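Sutus Cable Guide Kit for Two-Arm Robots
Wrist-to-shoulder cable routing, replacement parts and fitting notes

Print this page | E-mail this page

Order no. 381
Supplied by Gisholm

The Sutus kit replaces the original wrist cable on two-arm robots with outside cable routing. It covers both arms. Each side consists of one wrist cable with moulded ends, one clamp for the wrist bracket, one clamp for the shoulder and a set of soft ties. Left and right cables are the same part and may be swapped. The clamps are handed and may not.

The kit is meant for robots that handle soft household goods, where the wrist turns often and the arm works at heights between floor and chair back. In this kind of work the cable is bent far more often than it is pulled, and most faults are found within a hand's width of the wrist plug.

Slack

The cable must leave the wrist in an open loop. The size of the loop is set with the wrist turned fully outwards and the elbow straight, as this is the position that takes up most cable. With the arm in this position the loop should still show a slight bow. If the cable is straight, slide it up through the shoulder clamp and check again. If the loop hangs below the elbow when the arm is folded, there is too much.

Do not tie the cable to the upper joint. A tie at this point holds the cable still while the joint turns beneath it, and the outer cover wears through at the edge of the tie. The only fixed points are the two clamps.
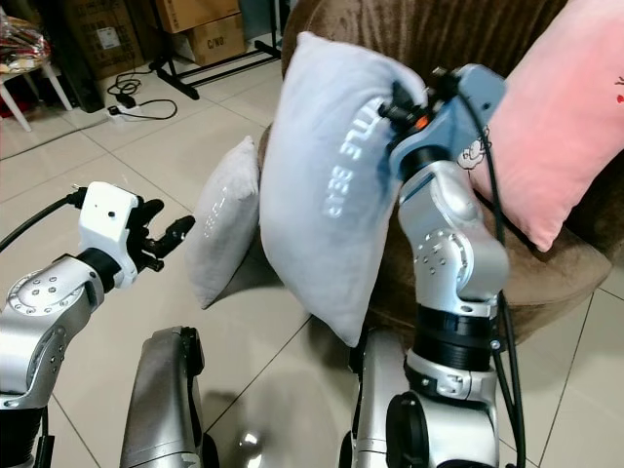
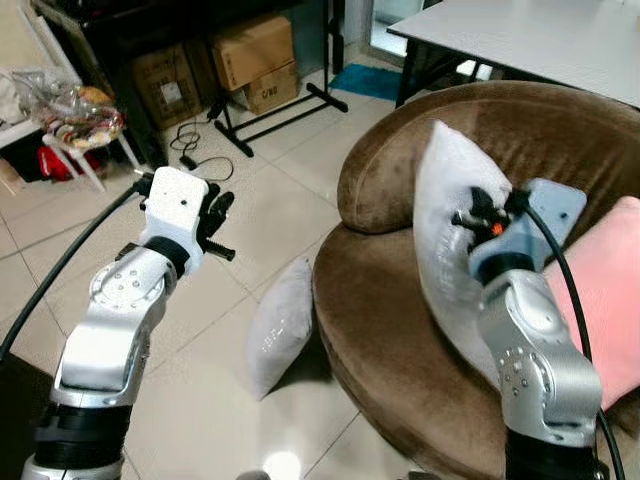
Work at a brown armchair or sofa with pale cushions; the right hand is at the cushion and the left hand is empty.

Clearance

The loop needs free space on the outer side of the arm. When teaching a new task, run it once at low speed and watch the loop, not the hand. Points to look for are chair backs, table edges and the corners of the goods themselves. A cushion that is pushed upwards can lift the loop over the wrist bracket. This does no harm as long as the loop drops back when the arm is lowered. If it stays on top of the bracket, shorten it by 30 mm and repeat the run.

Loose cables on the floor within reach of the arms should be moved before the first run.

Fitting

Switch off the robot and support both arms. The arms of some models sink when the power is removed.

1. Unplug the old cable at the wrist, then at the shoulder. Turn the locking ring by hand. Pliers will deform it.
2. Wipe the bracket plate with a dry cloth and fit the wrist clamp. Leave the screws finger-tight.
3. Plug in the new cable at the wrist. The flat side of the plug faces the bracket.
4. Lay the cable along the outer side of the arm without twisting it. The printed line on the cover should be visible along its whole length.
5. Fit the shoulder clamp, set the slack as given above and tighten the clamps, wrist end first.
6. Switch on and move each joint through its full range at low speed.

Allow 40 minutes for both arms. No change to the control settings is needed.

Care

Check the cable every week in normal use. Bend it gently at both ends and look for pale marks or fine cracks in the cover. A cable with cracks should be replaced even when the hand still works without faults. Dust and fibres from plush fabric collect under the wrist clamp and should be brushed out at the same time. Do not use oil or silicone spray on the cover.

Replace both cables after 3000 working hours. If one side fails earlier, the other may stay in service, but note the hours for each side separately.

Faults

Hand stops in one wrist position only: broken conductor near the wrist plug. Replace the cable.
Hand stops at random: locking ring not fully home. Tighten by hand and test.
Cable creeps towards the wrist: shoulder clamp loose or fitted on the wrong side. Check the letter stamped inside the clamp.
Clicking noise when the wrist turns: the loop is touching a screw head. Turn the wrist clamp outwards by one notch.

Parts

Wrist cable, sold singly
Wrist clamp, left or right
Shoulder clamp, left or right
Soft ties, pack
Complete kit, both arms

The Galtitz kit with the older square plug is no longer made. Cables for it can be ordered from Nørgaard while stock lasts. Deliveries of the complete Sutus kit ordered after the date below will be made in October.

Text revised September 2018

Contact | Copyright Gisholm | Back to top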